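Security and Society, Unit 4: When Armed Groups Change Their Shape
Course notes prepared by Haris Rind

Welcome back, everyone, and do get comfortable, as there's a fair bit to get through before the break.

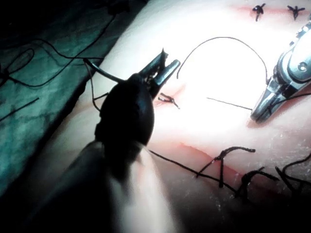 Last time we left the people of Gotuvau district in the middle of their troubles, with cattle raids on the north road and a rebel movement that had mostly stopped talking about politics. I'd like you to keep one question beside you as you read - when does a rebel become a bandit, and who gets to say so?

Look first at the money. The Unolari levy began as a "tax" on 176 farming households, and by August the same men were holding travelers for ransom. Some of you will feel the label hardly matters to the family paying, and I have a lot of sympathy with that! But it matters to the courts, and to any governor hoping to offer an amnesty.

Reading: the Ismail report, chapters two and three (skip the appendix unless you love tables).

For the seminar: bring one page, 329 words at most, on whether the Festia truce could have held without the local chiefs. We start at 15 minutes past the hour, as usual.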